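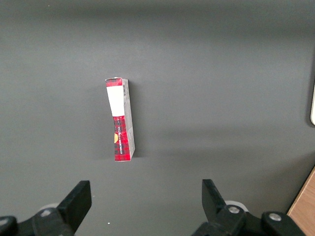
The Punmont rules are a set of working practices for testing robot grippers on everyday objects. They were drawn up by Rosine Boyer and Rhydian Powell and are used mainly by small laboratories and training workshops. The rules cover how objects are chosen and placed, how a grasp is made and how the result is written down. An object should stand clear of its neighbours on a plain, matt surface, and the approach should begin with the fingers wide open and well short of it, as with the small tartan box standing on end on dark grey. Tall, narrow boxes are treated as a class of their own, as they can be knocked over by a finger that arrives slightly early.

Background
The first version was a single sheet pinned up at Hondeo, where Boyer ran the handling workshop. Powell added the section on records after finding that two teams had used the word "success" for different things. The present text has 7 sections and is revised each January. Séverine Vidal has edited it since the second revision.

Main provisions
1. Objects. Test sets should include ordinary packaging as sold, with its printing left on. Worn items may stay in the set, but any change in their shape must be noted.
2. Clearance. A free margin of 155 mm is kept on all sides of the object for a first attempt. Later attempts may be made in clutter.
3. Speed. The final approach is made at no more than 80 mm per second. A faster approach needs the agreement of the person in charge of the session.
4. Holding. Bottles are gripped upright, with one finger on each side and the cap left clear. The bottle must be held for 4 seconds before the grasp is counted.
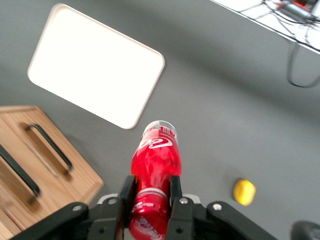
5. Release. Objects are lowered until they touch the surface before the fingers open. Dropping is recorded as a failed release, even where the object is undamaged.
6. Records. Every attempt is entered, including those stopped by hand. The entry names the object, its starting position and the operator.
7. Stopping. The stop button stays within reach of the operator, and no one places or straightens an object while the arm is able to move.

Use and criticism
Ragnarsson adopted the rules for its training courses, leaving out section 2. Solange Pichon has argued that the clearance margin makes first attempts too easy and that results from them should be reported separately. Josiane Baudry has questioned the holding time, which in her view is too short for full bottles.

See also
Omow object list
Grasp planning
Parallel gripper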